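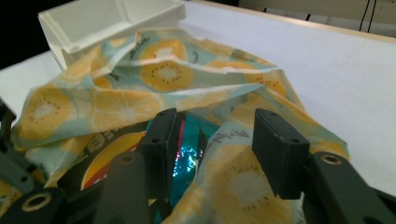

Vol. 3, p. 89

Demonstration, robot (also teaching by showing, hand-guided teaching). The practice of giving a robot a task by having a person do it first, either with a tool held in the hand or by steering the robot from a distance. The recorded motions are then used to train a program meant to repeat the task without help. Supporters describe the method as a way around writing instructions line by line. How far it gets around them is disputed.

Methods. Two main forms are in use. In hand-held demonstration, a person carries a gripper fitted with a camera and does the job directly, opening and closing the fingers as needed. In remote control, also called teleoperation, the person moves a set of handles or a smaller copy of the arm, and the robot follows. Hand-held work is quicker and cheaper, but the person's arm can reach in ways that a given robot may not be able to copy. Remote control avoids that fault and brings others. It is slow, tiring, and gives the operator a poor sense of touch.

Typical tasks. Household and packing jobs are favored: folding towels, clearing tables, moving snack packages into or out of a cloth bag. Soft bags are often chosen as a hard test. The mouth sags, the folds change with every touch, and a shiny foil wrapper can look quite different from one angle to the next. A printed fabric adds more patterns for the program to sort out. Critics reply that a hard object on a clean white tabletop is still a fairly easy problem, and that adding a bag does not make the table a kitchen.

Claims and evidence. Published success rates should be read with care. The Vallurari trials, led by Rosaura Echeverri, used 4,000 demonstrations of bag packing and reported 89 successes in 100 attempts. Rimantas Pärn, reviewing the work in February 2018, noted that the test bags were the same ones used in training, and that an attempt was restarted if the bag fell over before the gripper touched it. He did not call the result false. He called it a result about those bags. Echeverri answered that every test has to start somewhere, and the exchange went no further.

Similar doubts surround Toom, a hand-held kit sold by Grirosar on the promise that "anyone can teach." Yavuz Duman gave it to people with no training and found that many of their recordings had to be thrown out. The usual faults were hurried grasps, long pauses, and fingers that blocked the camera's view of the object. The kit's manual now asks for a practice period, a requirement left out of the sales material.

Labor. The cost of demonstration is mostly human time, and it is rarely given in full. Jurgita Hunt has argued that a task repeated thousands of times by hand, so that a machine may do it less well, ought to be counted as work in any comparison of costs. Deividas Adomaitis, who designed the Lakura remote-control rig, considers this unfair, as recordings can be used again for other tasks. Evidence for such reuse is thin. Most of the cases put forward involve tasks very close to the first one.

Terms. "Learning" is used loosely in this field. A program that copies a motion under the conditions in which it was recorded may be said to have learned it, and so may one that copes with a new object in a new room. Readers should check which is meant.

See also: Gripper; Teleoperation; Test conditions; Training data.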